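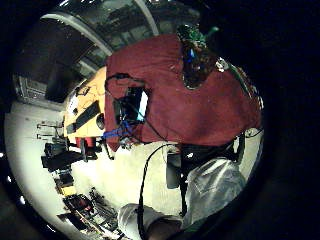 May, notebook 5, dye and finish bench

Vostley cotton jersey, second round of shrinkage and crocking. Picking up from the end of the last notebook, where the first round gave lengthwise shrinkage well over what the mill sheet promised and I wasn't sure whether to believe it.

9:10 am. Cut new specimens from the middle of the bolt this time, staying a hand's width in from the selvage. The first set came off the outer wraps, which had been sitting under tension on the roll since it was delivered. Marked the benchmarks with the fine laundry pen. The fat one bleeds at the edges after a hot wash and you end up guessing where the line was. Left the specimens flat on the rack to relax before measuring. Last time I skipped that step and I think it cost us.

Wash settings same as before: warm, normal cycle, ballast made up to full load with the old white sheeting. Detergent is down to the bottom third of the tub and has gone lumpy, so I sieved it. Somebody please order more before the Anura samples go in.

10:45 am. First wash out. Tumbled half, hung half on the line. The hung ones were dragging at the lower corners from their own weight, so I took them down and laid them on the screens. If we want a real line-dry number we should clip them along the whole top edge and write that down as the method. For now I am calling these screen dried.

Tumbled specimens have started to skew. The side seam on the tube sample has walked toward the front, same direction as in round one. That is yarn twist and there isn't much we can do to it in finishing. Besson had the same trouble with their single jersey and went to a plied yarn, which fixed the skew and made the cloth heavier than they wanted.

Crocking. Dry rub is fine, hardly any mark on the white square. Wet rub is poor on the dark shades, worst on the wine red. I ran it again with fresh rubbing cloth after checking that the pickup was right, and it came out the same. So it is the shade and the test is behaving. My guess is unfixed dye left over from a rushed soaping. The light gray and the sand color are both good wet and dry.

Cut a strip of the wine red and gave it two extra hot soapings by hand. First bath came off pink right away, second bath only faintly. Wet rub on the strip after drying was better by a full grade. That supports the soaping idea, though one strip is one strip. I'd like to see it done on a proper length before we go back to Vostley and tell them their dye house is cutting corners.

12:30 pm. Abrasion tester. The counter read 1,237 when I came in, left over from the last person's run, so I zeroed it and started over. Please zero it when you finish. Set it for 3,000 rubs with a check partway. At the check there was light fuzzing and no pills. By the end the gray had small soft pills that brush off with a thumb, and the wine red had fewer. Odd, as they are supposed to be the same knit. Could be the dark shade sat longer in the enzyme bath. Asked in the log for the batch cards.

Felt pads under the holders are wearing thin on the left side. I swapped two of them. The spare pads are in the drawer with the scissors -- they are not in the labeled box, which has buttons in it.

2:15 pm. Second wash out. Most of the shrinkage happened in the first wash, with only a little more in the second. Widthwise it is nearly flat. Lengthwise is still over the sheet but better than round one, so taking specimens from the outer wraps did account for part of it. Numbers are on the bench card, and I'll copy them over once the third wash is done and dry.

Weight came out right on the sheet for the sand and a bit high for the wine red. Dark shades often do. The cutter wants a new blade. It is chewing the edge on one side of the disc and that throws the weighing off, so I recut those on the mat by hand and used the average.

Room was at 84 in the afternoon with the dryer running and the window shut. Too warm for conditioning. Moved the trays into the back storeroom and will weigh again from there.

Skiver called wanting an answer on the jersey for the fall order. Told them not yet, and that the light colors look safe. I'd rather they waited on the wine red.

Still to do:
Third wash and dry, tumbled and screen dried
Seam slippage on the tube sample
Longer length of wine red, two extra soapings, then wet rub
Order detergent, cutter blade, felt pads
Move the buttons

4:40 pm. Third wash is in. Leaving it to finish and hanging nothing up overnight.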